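Grollum Two-Arm Teaching Station

Product overview

Grollum is a tabletop station for recording manipulation examples. An operator drives two arms with five-fingered hands through a task, and the station saves each run as one episode: head camera video, joint positions for both arms, finger positions and the operator's commands, all on a single clock. The episodes can be used to train a policy on your own objects, in your own layout.

The standard kit ships with the bin task set up. Packaged goods are picked up one at a time and moved in relation to an open-topped bin on the table. It is a good first task for new operators. The packages vary in shape and size, the grasp has to change from one to the next, and a bad episode is easy to spot on playback.

In a typical bin episode the left hand carries a cylindrical package while a small green-and-white carton lies in the blue bin. The right hand is held upright to the side, with the bin between the two arms. Both arms are recorded at all times, including the one that is not carrying anything.
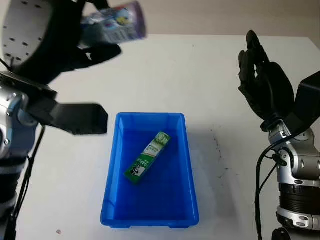

What is included

Two arms with hands, mounted and cabled
Head camera on a fixed mast
Operator gloves and wrist trackers, 2 sizes
Skirness recording software, one seat
Plastic bin and a starter set of packages
Power supply and emergency stop

Recording

Skirness starts and stops episodes from a foot pedal. After each one the operator marks it keep, discard or review. Discarded episodes stay on disk until you clear them. We suggest 200 kept episodes before a first training run on one object type, and 2,000 for a mixed set. Change the starting position of the bin and the packages between episodes. Sets recorded with everything in the same spot train poorly.

Files export in the Mtshali format, with a converter for plain video and CSV. The Jirine viewer opens either one and plays video beside the joint traces.

Setup and training

Allow 4 hours for installation on a level table against a plain wall. Overhead lighting should be even. Operator training takes 5 days on site and is led by Ntombi Dlamini, who also reviews your first batch of episodes.

Ordering

Stations are built to order. The next build starts in December. Extra gloves, bins and Skirness seats are sold separately.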